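3.2 Collecting demonstrations in a shared room

Our aim with Rullodon was to learn tabletop handling from people, with no robot present at all during recording. Each demonstrator works with a pair of hand-held grippers, one for each hand, and wears a backpack that holds the recording computer and its battery. We were delighted by how quickly people took to it. Most needed only a few minutes before they stopped thinking about the fingers and began thinking about the task, and several asked to carry on after their turn had ended.

We chose a busy open hall over a closed laboratory. The background changes all the time: colleagues walk past, sit down to work or stop to chat, and the overhead lights leave bright patches on the polished tabletop. Earlier data from our Soven set, recorded against a plain curtain, gave policies that did well in front of that curtain and poorly elsewhere. We wanted the new data to be untidy from the start.

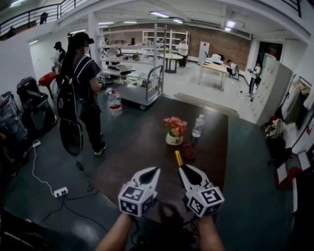 In total we kept 301 demonstrations out of 369 recorded. The rest were dropped by a simple check on the tracking signal, which rejects any take where the pose of either gripper is lost for longer than half a second. No take was removed for being clumsy. Fumbled grasps and second attempts are among the most useful parts of the set, and we come back to them in Section 4.3.

3.3 Gripper pose and finger opening

Square printed markers on the grippers give us a cheap and surprisingly steady measure of how the two hands are placed relative to each other. A wide-angle camera on each gripper looks out past the jaw, so the other hand is often in view as well, and when it is we can correct the slow drift that builds up in the inertial estimate. We use the method of Shirazi for the first alignment and our own smoothing step after that (Appendix B). The gain was larger than we had dared to hope — the median error between the hands fell by more than half compared with inertial tracking alone.

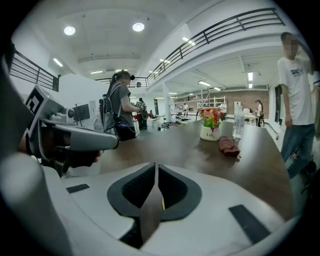 Strong reflections remain the main source of trouble. A glossy table can return a bright streak across a marker at low angles, and the detector then reports either nothing or, worse, a corner in the wrong place. We tried a fixed exposure, which helped a little, and a vote over five neighbouring frames, which helped a great deal.

Passers-by turned out to matter much less. We split off 103 takes in which at least one other person moved through the view and ran the whole pipeline on them separately. The tracking error was no different from that of the quieter takes, which pleased us very much, as it means a team can record in the room it already has. 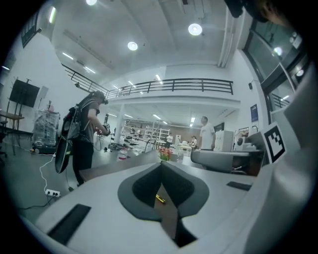
For training, all views are resized and fed to the policy together with the opening of each gripper. We held back 77 takes for testing and never used them to choose settings. The network is the small version of Brader with its depth branch removed; we found no benefit in the larger one at this amount of data.

Figure 3. Recording in the open hall: a view from head height and two views from the gripper cameras. Marker processing by Siamak Ahmadpour.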